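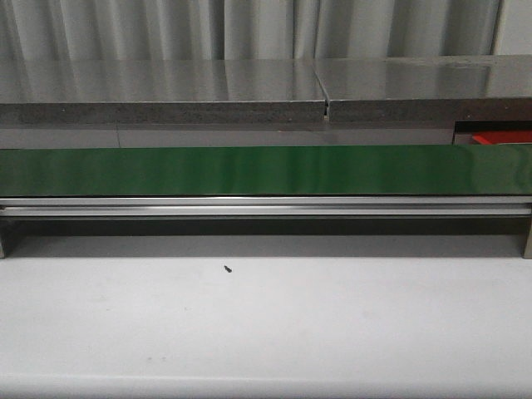

How often should the belt get wiped down?
Every shift change, plus any time you swap part types. Lint-free rag, no solvent.

Print this page | E-mail this page

Bench rules for pick and place, Dusau shop. Keep fingers out of the roller end. Speed cap 100 while teaching, no exceptions. Loose screws off the table before you start.
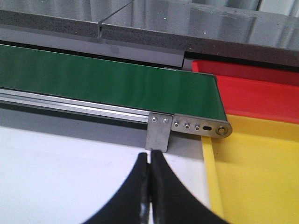
Who can clear an e-stop?
Whoever pressed it. Walk the cell first, then reset.

Grip force next. Start low, go up in small steps. Write it in teh log, Ballex sheet is fine. 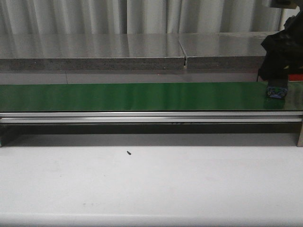

Bins and trays

Same spot every time, butt them up to the stops. Capped containers go in upright, leave a gap for the fingers

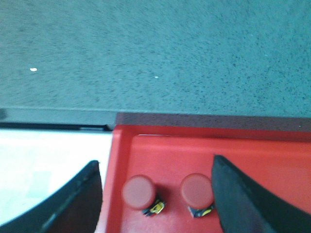
and re-check the gap after 59 cycles, trays creep. Tape marks help alot.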